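Hanger return plan promises plenty, proves little

Drelturus, the clothing chain, wants its shoppers to bring back their hangers. Starting in August, 51 of its stores will put a bin near the door, and anyone who drops off 16 hangers will get a small discount on their next purchase. The company says the plan will keep nearly 70 percent of its hangers out of the trash.

That is a big number, and it comes with very little behind it. Drelturus did not say how it was worked out, or how many hangers it hands out in a year.

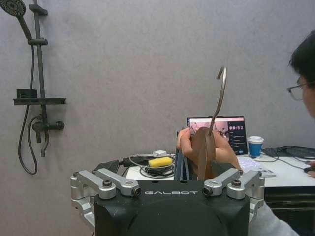 Vol. 24, No. 7 – July 2025

The hangers will go to Prundel, a sorting firm that checks them for cracks and bent hooks before sending the good ones back to stores. The rest are supposed to be broken down for parts. Asked where those parts end up, Prundel said it was "still talking with several buyers." So there is no buyer yet.

Shoppers may have heard this before. Vellovora, a rival chain, put out bins of its own a few years ago and dropped them after one season. It never shared its results. Staff at two of its stores said at the time that the bins mostly filled up with coffee cups and old receipts. 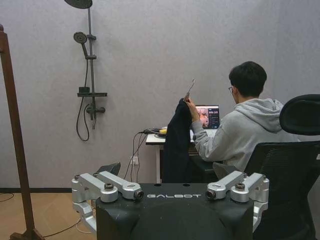

There is also the matter of who pays. Drelturus says the program will not raise prices, but it would not say the same about next year. Jõgi, a small maker of wooden hangers that supplies the chain, said it had not been told whether its orders would be cut.

A simpler fix would be to stop giving out a hanger with every shirt. Drelturus said it had looked at that idea and has no plans to try it. The bins go in at the first stores next month, and the company says it will report on them "in due course." It gave no date.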